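4.2 Collecting demonstrations with the Wiseo kit

I should say up front that I came to the Wiseo kit as a sceptic. Our lab had been doing teleoperation on the Trinbridge arms for two years, and I'd got used to the leader-follower setup, swearing at it included. So when Leidy Cáceres suggested we review a pair of hand-held grippers that you just pick up and use, my first question was what we'd be giving up. (Force feedback, mostly. I'll get to that in 4.4.)

The kit we tested is the two-handed version, with a camera on each gripper, a charging dock and a year of the Lyons software for syncing and trimming the recordings. We paid 2960 dollars for it, shipping not included. The vendor didn't see this section before we submitted it and we got no discount, though they did answer a lot of emails from me in April, some of them pretty late at night.

We picked household tidying as the main task family, as it's what our policy work is aimed at and because it's a good way to annoy a gripper. Rigid blocks tell you very little. Everybody's hardware can pick up a block.
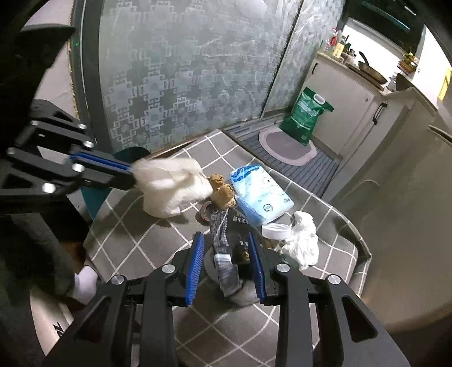

Choosing the objects took longer than I'd like to admit. Yolanda Quispe and I went back and forth on whether to stick to a standard object set, which would make our numbers easier to compare with other people's, or to go with the sort of stuff that really ends up on a floor. We went with the floor. In Figure 1 you can see what that means in practice: crumpled tissue and brown paper next to a roll of tape and a flat white bottle cap, with the left gripper holding a crumpled plastic bag. I like this mix a lot! The paper and the bag change shape every time you touch them, so no two grasps are quite the same, while the cap is a plain geometry problem: it lies flat, and you have to get a finger pad under the edge or pinch it side-on. We wrote the object list down before recording anything and didn't swap out the ones we found irritating, tempting as it was.

Each operator got a short practice block and then recorded in their own time. We capped a session at 235 demonstrations after I did a longer one and my wrists let me know about it the next morning. The grippers aren't heavy to pick up, but holding one out at arm's length in each hand is a different matter, and the weight sits further forward than I'd prefer. Leidy has smaller hands than mine and found the reach to the trigger a bit long as well. An adjustable grip would fix both complaints, and I've told Wiseo so.

Calibration was the pleasant surprise. The manual asks for a full calibration at the start of every session, and once I had the hang of it I could get through both grippers before the kettle boiled. Trinbridge users will know how that compares. The one catch is that the software doesn't warn you if you skip it, so I lost a whole session (all of it, gone) to a stale calibration file. We now keep a paper checklist taped inside the case lid.

For the tidying task itself, a demonstration starts with the objects on the floor and ends when the operator releases the last one into the bin. We let people choose which hand to use and in what order to work. Yolanda wanted to fix the order for cleaner comparisons, and she may yet be proved right, but I thought the variety was worth having and she was kind enough to let me have my way on this one.

The release turned out to be more interesting than the grasp. With the pads just inside the rim there isn't much room to open up, and the view from the gripper's own camera goes dark down in the bin right when you'd most like to see what's going on. We labelled the release separately from the approach for this reason, and I'd suggest anyone using the kit for container tasks do the same from day one.

Figure 1. Tidying with the two-handed Wiseo kit, seen from one of the gripper cameras. Top: small objects grouped on a gridded mat. Bottom: finger pads at the opening of the bin, second gripper held at right.
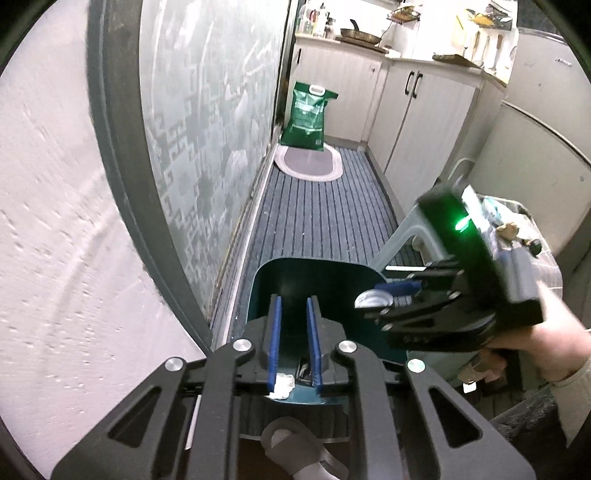

4.3 Comparison with the Illent single-hand unit

We had the Illent unit on loan for a shorter stretch, so please read this part with that in mind. It's a one-handed device, lighter than the Wiseo and nicer to hold, and with it we recorded 216 demonstrations against the 500 we kept from the Wiseo kit. I re-ran the same object list with the same instructions. Anything that needed a second hand to steady it was left out of the comparison, and the per-object results are in the appendix.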